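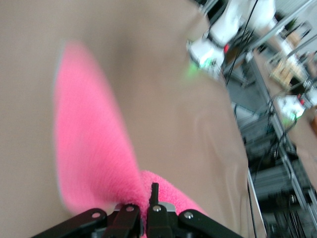 Subject: Re: [kit] Drawstring sacks, second run

On Sunday the Stustmont desk wrote:

> Tasteck can hold the old price on 1100 sacks. Is the printed panel still one colour?
> Do the cords change?

Two colours now, navy and white. Artwork is with Flovix. Cords stay at 3 mm, knotted, no toggles.

The club count came to 1474, so 1100 is short. Please ask Tasteck to quote for the full number, delivered to Salem in May, with the base seam stitched twice. Almost all the returns from the first run had split there.

Spare cords packed separately, please.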